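Lista: manipulación-taller
Asunto: Re: ¿Alguien ha probado ya el paquete de dos brazos de Bokine?

Hola a todas y todos:

Contesto a Prieto (cito su mensaje al final, que si no se pierde el hilo) porque en Holtness llevamos desde julio con el paquete de evaluación y tengo muchas ganas de contarlo. Es largo, aviso. Primero las fotos, que sé que hay quien solo baja hasta ahí:
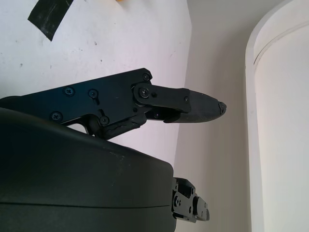
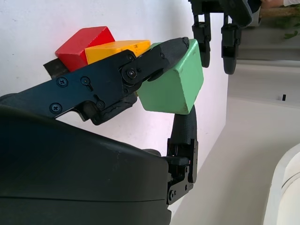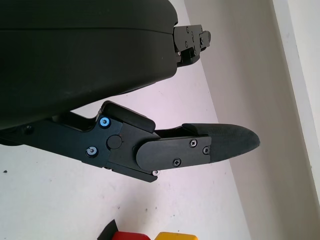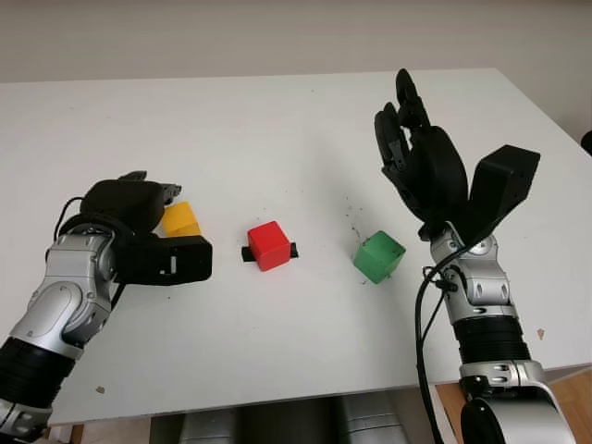 Paquete Bokine en evaluación, banco de Holtness. Las tres primeras son de cámara de muñeca; la última, de la cámara de cabeza.

Lo que ofrecen es un préstamo de 100 días: dos brazos, las pinzas, las cámaras de muñeca, la de cabeza, el software de teleoperación y un juego de piezas sencillas para empezar. Al acabar el plazo lo devuelves o lo compras con el alquiler descontado. El transporte lo organiza Tustmont, que es también quien atiende el soporte en español, y de momento con ellos solo tengo buenas palabras: llamé una mañana a las nueve con una duda tonta de la calibración y a las once ya estaba moviendo los brazos otra vez.

Voy por partes con lo que preguntaba Prieto.

Pinzas. ¡Me encantan! Son de dedos articulados con paralelogramo y la yema es una pieza aparte, con textura, que se sujeta con tornillería normal de estrella. Para quien venga de pinzas donde cambiar una goma significa mandar el conjunto entero a fábrica, esto es una alegría. Yo he cambiado las yemas de un lado con el destornillador de siempre y sin desmontar la carcasa. En la segunda foto se ve el agarre que más usamos, con el cubo verde sujeto entre los dos dedos y un poco ladeado. Ese ladeo me preocupaba al principio (vengo de la escuela de que la pieza tiene que entrar perfectamente cuadrada) y he acabado por dejar de corregirlo, porque la yema perdona mucho y para dejar un cubo en la mesa sobra precisión. Para insertar una pieza en un hueco ajustado ya es otra cosa, y ahí sí hay que repetir el agarre de vez en cuando.

Un detalle menor para los que vayáis a montarlas: revisad el apriete de los tornillos del pivote durante la primera semana. A nosotros se nos aflojó uno. Una gota de fijador y no ha vuelto a moverse.

Cámaras de muñeca. Prieto preguntaba si el cuerpo de la pinza tapa demasiado. Tapa, sí. En la primera y en la tercera tenéis una idea bastante clara de cuánto ocupa la carcasa negra, y en la tercera los bloques rojo y amarillo asoman apenas por el borde inferior. Ahora bien, la yema queda siempre a la vista, que para mí es lo que importa en los últimos centímetros, y para todo lo demás está la cámara de cabeza. Al principio yo miraba solo la cabeza y casi ignoraba las muñecas; a la segunda semana era al revés, y creo que a todo el que se siente delante le va a pasar lo mismo. Lo único que pediría a Bokine es un soporte con un par de posiciones más, porque el ángulo que trae es el que es.

Cámara de cabeza. Muy bien. Se ven la mesa, las dos manos y los tres cubos con holgura, y los colores salen limpios. Consejo práctico: pasad un trapo por la mesa antes de grabar. En la cuarta se aprecian motitas oscuras junto al cubo verde y, cuando luego revisas secuencias una detrás de otra, las motas acaban por ponerte nerviosa (a mí por lo menos).

Teleoperación. Es lo que más me ha sorprendido. Hemos guardado 973 episodios, de los cuales 391 son con los dos brazos a la vez, y el programa solo se nos ha colgado 2 veces, las dos al cambiar de perfil con la grabación abierta. Desde que cerramos la grabación antes de cambiar, ni una. La curva de aprendizaje es muy corta para tareas de coger y dejar - una tarde y ya estás cómoda - y bastante más larga para pasarse una pieza de una mano a otra, donde hay que acostumbrarse a no fiarse de la profundidad. Las personas que nunca habían tocado un robot se manejaban con un solo brazo el mismo día.

El formato de exportación está documentado, los datos se quedan en tu disco y no hay que subir nada a ninguna parte. Esto lo comprobé antes de firmar, porque en mi grupo habría sido motivo suficiente para decir que no.

Lo que me gusta menos, para que no parezca que me pagan:

- Los cables. El que baja por cada muñeca va por fuera, se ve en la cuarta foto, y en giros amplios hay que vigilarlo. Nosotros lo hemos sujetado con velcro y vamos tirando.
- El manual en español se queda en el capítulo de instalación. El resto, en inglés.
- La carcasa se marca con facilidad. Puramente estético, pero si lo vais a devolver conviene hacer fotos el primer día.
- El juego de piezas es muy básico. Para arrancar sirve de sobra; al mes querréis meter objetos propios.

Sobre el precio no pongo cifras en la lista porque a cada centro le hacen su presupuesto y no quiero liar a nadie. Escribidme en privado y os paso el contacto de Tustmont.

¿Lo compraremos? Yo voto que sí. Falta la prueba de inserción con piezas nuestras, y si alguien tiene un protocolo ya montado para comparar pinzas se lo agradecería muchísimo, que prefiero no inventarme uno desde cero. Y si alguno pasa cerca de Holtness mientras dure el préstamo, que avise con un par de días y le dejo un rato los mandos. ¡Engancha!

Un abrazo,
Nuria Bravo

Prieto escribió:
> Buenas, lista:
>
> Estamos mirando equipos de dos brazos para sobremesa y nos ha
> llegado la oferta del préstamo de Bokine. Sobre el papel tiene
> buena pinta, pero no conozco a nadie que lo haya tenido en casa
> más de una tarde de demostración.
>
> Me interesa sobre todo:
>
> - si las yemas de la pinza las puede cambiar uno mismo
> - cuánto tapa la propia pinza en las cámaras de muñeca
> - si la teleoperación aguanta sesiones largas sin colgarse
> - en qué formato salen los datos y dónde se guardan
>
> Lo usaríamos con estudiantes de último curso, así que tiene que
> soportar manos poco delicadas. Si alguien tiene fotos del equipo
> trabajando, que no sean las del catálogo, las agradezco también.
>
> Saludos,
> Prieto

P. D. Se me pasaba lo de los estudiantes. Con el límite de fuerza en el valor bajo, que viene en la configuración inicial, no hemos tenido ningún susto. Yo lo dejaría ahí todo el primer trimestre y no les enseñaría dónde se cambia.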